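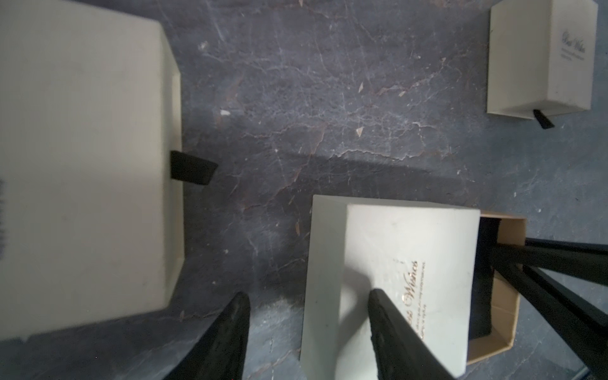

Othmane Younis had been packing gift boxes at Pastatstead for six years when the arms arrived, and he's the first to say he didn't fancy them. "I thought, well, that's my Sunday shift gone," he laughs, pushing a mug of tea at me. He kept the shift, but the job inside it is a different one now. On a busy day in December the benches used to send out 1000 boxes, and his wrists knew about it (he still rubs the left one as he talks).

"Lids were the worst. Now I watch the lids, I tidy up after the lids, I dream about the lids!"
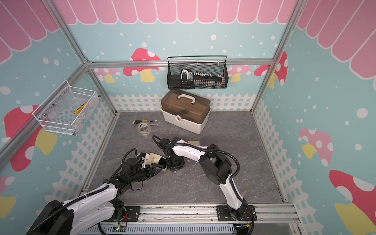 The cell at Pastatstead, with tools in the wall baskets and on the floor.

I asked him what he misses. "The chat," he said straight away. "Six of us round a bench, you heard everything. Now I shout across to Koval's lot." He's had 20 hours of training and would like more, as he still has to ring someone at Mivik whenever a setting needs changing. "Give me the password," he says, "and I'll do it myself."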